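Zumance publishes good practice guide for hand-held grippers in homes

29/04/2023

The robotics cooperative Zumance has released its first good practice guide for teams that teach household tasks to robots by using hand-held grippers. The guide is 8 chapters long and it is free to download. It covers the work in private homes, where most of this teaching is now done and where, until now, each company has followed its own habits.

The guide was written together with two member companies, Grokell and Marinho, and it was tested during the winter by crews in the Dronia housing program. Zumance says that 876 sessions were checked against the draft before the final text was agreed. A session means one visit to one home, whatever the number of tasks recorded there.

Until now the written rules in this field were mostly made for factories. They speak about fences, marked floors and emergency stops. A person who folds a blanket in a living room with a tool in each hand does not find much help in them. The new guide starts from this situation, and its longest chapter is about cloth.

Cloth receives so much space for a practical reason. A cup is held well or it is not held well, and the operator can see this at once. A towel or a blanket can be pinched in many ways, and a poor grip may look acceptable until the second tool begins to pull. The guide asks that the cloth be gathered between the pads and not taken only by the tips, that both tools hold before any stretching begins, and that labels and loose threads stay outside the jaws whenever possible. When a grip fails, the operator should finish the movement slowly and mark the attempt as failed. It should not be deleted, as failed attempts are useful for training if they are labelled in an honest way.

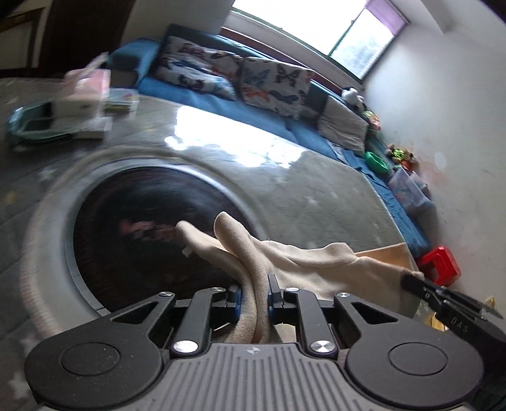 Grokell would have preferred a stricter text on this point. The company said that a failed grip should be described with a short reason, chosen from a fixed list, and that a simple mark of failure tells the engineers too little. It added that its own crews already work like this and that the extra time is small. Marinho took the opposite position during the drafting and argued that operators who must choose a reason after each failure become tired and begin to choose the first one on the list. The final version recommends the reason but does not require it. The question will be opened again at the next revision.

Another chapter deals with the rooms themselves. Earlier drafts told the operators to clear the area before recording, as is usual in a laboratory. Several Dronia crews objected to this. They said that a home which has been tidied for the visit gives a false idea of the place where the robot will later work. The guide now says that furniture, cushions, toys and daily objects may stay where the household keeps them, provided that the path of the operator's feet is free and that nothing sharp, hot or breakable is within reach of the tools. Windows do not have to be covered. Strong daylight is accepted, but it must be noted in the session record so that the people who use the data can find it.

Privacy takes one full chapter. Every adult in the home must sign the consent form, including those who will be absent during the visit. Letters, screens, medicine packages and family photographs have to be turned or moved before the camera is switched on. The household may ask to see the recordings, and it may withdraw its consent until the material is delivered to the client. After delivery, the company has to keep a contact address open for further questions. Zumance admits that this last rule caused the longest discussion, and some smaller firms find it heavy for their office staff.

The guide also sets limits for the operators. The hand-held tools are not very heavy, but the same wrist movement is repeated many times in an hour, and complaints of sore thumbs and forearms were common in the test period. Crews should change hands or change tasks regularly, and no operator should record cloth work for a whole shift. Pads have to be inspected at the start of each visit and replaced when the surface becomes smooth. Screws and pivot points should be checked at the same moment. Tools that have been dropped must be calibrated again before they are used, even when no damage is found.

Cleaning is treated briefly. Pads and jaws should be wiped between two homes, and also between the kitchen and any textile that touches the skin, such as bedding or clothes. The guide does not name a cleaning product. It only warns that some liquids leave a film which changes the friction of the pad, and so the quality of the grip.

The text is voluntary. A company that wishes to state that it follows the guide has to send its session records to Zumance once a year, and a sample will be read by staff from another member company. The fee is $1000 for small firms and $2000 for the others. Firms that fail the reading will have three months to correct their practice before their name is taken off the public list.

Not all members are satisfied. Some wanted a chapter on homes where children are present during the recording, and the guide has only one paragraph on this matter. It says that children should be in another room with an adult while the tools are moving, and that their toys may appear in the recordings if they carry no name. Zumance answered that it preferred to publish now and to complete this part later, after it has collected more experience from the crews.

A French translation is in preparation. Comments on the English text can be sent through the Zumance website until the end of July, and member companies will vote on the first changes after that. Crews which already have the draft version from the winter are asked to stop using it, as the numbering of the chapters has changed and the consent form is no longer the same.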